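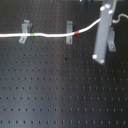 Cable routing rules for our robot cells, the short version

1/ I keep the written rules for the cable station at Rullis. We redid them in May and people keep asking for a copy, so I'm posting them here. They cover one task: a robot works along a cable that is clipped to a breadboard.

2/ Rule one is about markers. Every cable gets a green band and a red band before it goes on the board. The bands go on with a ruler, on the bench. If a band slides when you pull on it with two fingers, take it off and put on a new one.

3/ Green sits next to the left clip. Red sits past the middle clip. We used to let each shift pick its own colors and the logs were a mess. If you can't tell from the log which band a position refers to, that run doesn't count.

4/ Clips go down with a screw into a tapped hole. No tape, no putty, no "just for this one run." Write the hole position on the setup sheet by row and column.
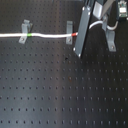

5/ Speed. Near the cable, the limit is 200 mm per second with the guard closed. With the guard open, the arm doesn't move unless someone is holding the enable switch. Our integrator, Zokmont, wanted one limit for everything. We kept two.

6/ Slack is allowed. A little sag between clips is fine and we don't correct for it by hand in the middle of a batch. Pulling a cable tight between runs changes the task and then you can't compare run 7 with run 1.

7/ Check the finger screws at the start of every shift. Use the torque driver, then sign the sheet. I've seen a signed sheet and a screw I could turn by hand — if you didn't check it, leave the box blank. A blank box gets a second look. A false signature doesn't.

8/ Cables get replaced at 1000 cycles whether they look worn or not. The counter lives in Bilura, our logging tool, and it does not reset when you restart the cell. If you swap a cable early, log that too, with the reason.

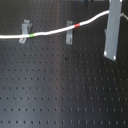 9/ Marks on the board surface: wipe the board, then note whatever stays. Don't sand it and don't paint it. A touched-up patch can reflect differently and the vision people would like to know about it before they retune anything.

10/ Any stop the robot makes on its own gets a line in the log, even if you cleared it in a few seconds. We have 2649 lines in there so far. The short stops were the ones that got us to change the clip spacing.

11/ El Ouafi uses nearly the same sheet with one difference: they have a second person read back the hole positions before the first run. We're adding that to ours in the next revision. If your site already does a readback, tell me how long it takes you per setup.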